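Two-arm sorting task: right arm keeps going back into the carton, how do we get better picks for the club challenge?

Asked in: School and Club Robotics > Manipulation
Tags: two-arm, teleoperation, clutter, club project, learning from demonstration

I help run the technical side of a small student club, and this term our senior group is working on the Skivetley tidy-up challenge. The short version of the rules, for those who haven't entered: a shallow cardboard carton of mixed odds and ends sits on the floor, the robot has two arms, and it has to get the items out and into the tray or onto the mat by category. You get 24 minutes on the clock. Teams can train on whatever they record themselves, but the final run has to be autonomous.

We drive the arms by hand to record demonstrations and then train on those. So far we have 200 recorded runs. The trained policy is fine with single items spread out on the mat. It goes wrong at the carton. The right gripper goes in, presses down on the pile, closes on nothing or on two things at once, comes out, and goes straight back to the same spot. Meanwhile the left arm mostly hovers over its own side and does very little.

Our working area is against a wall, black mat on a tiled floor, carton up against the baseboard and the blue tray directly in front of it.

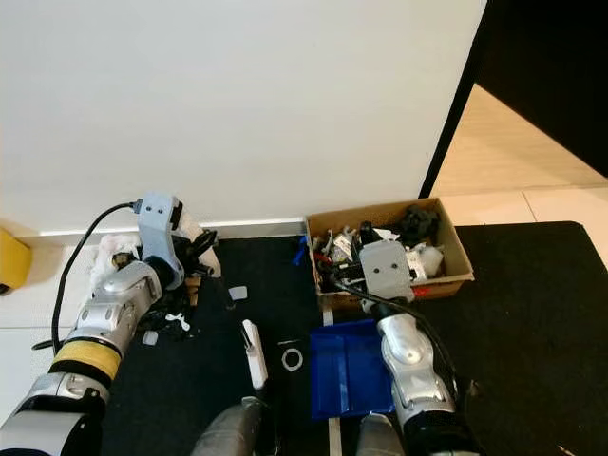

Right gripper down in the carton, left arm over on its own side of the mat.

Things we have already tried:

Slowing the demonstrations down. Made the motion smoother, no change in the number of good grasps.

Removing the soft items (cloth and so on). Helped a bit, but the rules say soft items must be included.

Training for longer. No difference I could see.

Our club is on the Stoltmont program so we have the standard parallel grippers and can't swap to suction. The regional round is in June. The students are getting a bit discouraged and I would like to give them something practical to change, not just "record more". Is the problem the carton, the data or the way we drive the arms?

3 replies

Reply 1 (marked as helpful by the asker)

Bit of all three, but I would start with the data. Our club did a similar task the year before last and had the same going-back-to-the-same-spot behaviour.

The first thing to check is how your drivers behave when they miss. When our students missed a grasp they would lift out, pause, have a chat about it and then go back in at the same place, as that was where they had been looking. All of that got recorded. The policy learned it very well. We went through the recordings, marked the misses, and found that the ones where the driver moved to a different item after a miss were worth keeping and the rest were hurting us. We cut 46 runs and the next training was clearly better, with less data than before.

Second, long pauses. If the driver sits with the gripper still inside the carton while thinking, trim it. You can do it by hand in an afternoon if you split the files between a few people. Leave a short pause before the fingers close, though. When we trimmed everything the arm started snatching.

Third, decide on an order and get all the drivers to follow it. Ours was: anything standing up or sticking out over the rim first, then rigid things near the front, then whatever is in the back corners. Before that every student had their own order and the policy was an average of all of them, so it pushed down in the middle of the pile. Write it on a card and tape it beside the controls.

On the tray, I would try moving it. With it directly in front of the carton your right arm has to work over the top of it the whole time. 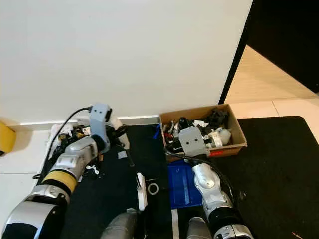 We put ours off to the side, so the arm came in over bare mat and the path from carton to tray was a short sideways swing. Check your rules first. In our year the carton position was fixed but the tray could go anywhere the arm could reach. If it can't move, at least get the drivers to come in a bit higher and drop down once they are past it.

Also clear the small bits off the mat between runs unless they are part of the task. Rings, strips, loose tabs, that kind of thing. If some recordings have them and some don't it probably won't matter much, but if they are always in the same place the policy can start leaning on them as landmarks. Then on the day they are gone and it doesn't know where it is. Either tidy them every time or move them every time.

For the left arm, the reason it hovers is that your drivers let it hover. Give it a job. Soft things are a good one, as it can pull on a bit of cloth while the right gripper holds the other part. That needs two-arm demonstrations recorded on purpose and they are annoying to do. We got by with 24 good ones mixed in with the rest, and I would do those before recording any more ordinary runs.

Reply 2

What camera height are you using? Could be lighting too. Black mat and black grippers and black items is hard to see. We changed to a green mat and it was better, but we changed other things that week as well so I can't say for certain it was the mat.

Reply 3

Agree with most of the first reply. I'd be careful about cutting too many of the misses. If you take out every one, the policy never sees what to do after a failed grasp and it freezes instead of repeating. Keep the ones with a clean recovery.

A few other things from our side, in no order.

The Raltidholm practice sheet has a layered carton exercise which is worth doing. You start with one layer of items, train, test, add a layer, and so on. It's boring for the students but you find out quickly at which depth it falls over. Ours was fine until items were resting on each other at an angle.

Shake the carton between runs. If the same student packs it every time you end up with the same big thing in the same back corner. We gave the job to whoever had just finished driving.

Check the gripper force setting. We had ours too low for months because someone had turned it down to handle paper cups at an open day.

Watch the cables. Ours hung in a big loop beside the wrist and on deep reaches to one side it caught on the carton rim and dragged it. One strap further up the arm fixed it.

There is a write-up by the Grímsdóttir group with their full item list, some 440 objects, sorted by how hard they were to pick. You don't need all of it but the bottom part of the list is useful for choosing practice items. Flat things were the worst by a long way, then anything round and shiny.

Comment from the asker

Thanks, this is very useful. I looked at the first lot of recordings with the students last night and yes, nearly every miss is followed by going back to the same place. A fair number also have a long wait with the gripper inside the carton. We're going to mark them all up before recording anything new.

I checked the rules and the tray can move as long as it stays on the mat, so we will try it on the left where that arm can reach it as well. Camera is at head height on the robot and we can't change that.

Will look at the cable strap too.

Comment on the above

If you put it on the left, have the two arms agree on who goes first or they will meet over the tray. We had the right one always wait. Slower, but no collisions.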